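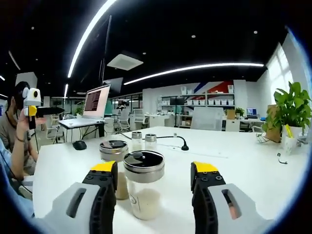 4. Setting out and filling your jars

Now for the part most people enjoy. Clear yourself a good stretch of table before you begin, and bring the Rirus jars over with their lids on, so that nothing gets muddled on the way (it does happen, even in the tidiest of kitchens!).

4.1 Stand the larger jars towards the front and the little ones, shakers included, where you can reach them without leaning across anything.

4.2 Take off one lid at a time and lay it upside down beside its own jar. Lids from different sizes can look very much alike once they are in a heap.

4.3 Pour slowly, and stop well short of the neck. Rice and other grains settle after a day or two, and you can always top them up.

4.4 Wipe the rim with a dry cloth, put the lid back and turn it until it feels snug.

Caution: do not fill glass jars with anything hot, and please don't force a lid that has gone on crooked. Lift it off and start again.

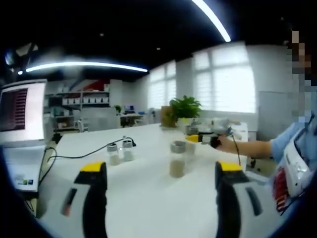

Fig. 16. Small jars grouped together, with the taller grey-lidded jar standing apart.

Note: fine powders cling to the glass, so give the jar a gentle tap on a folded tea towel before you judge how full it is. Spare lids can be ordered under part number 2286.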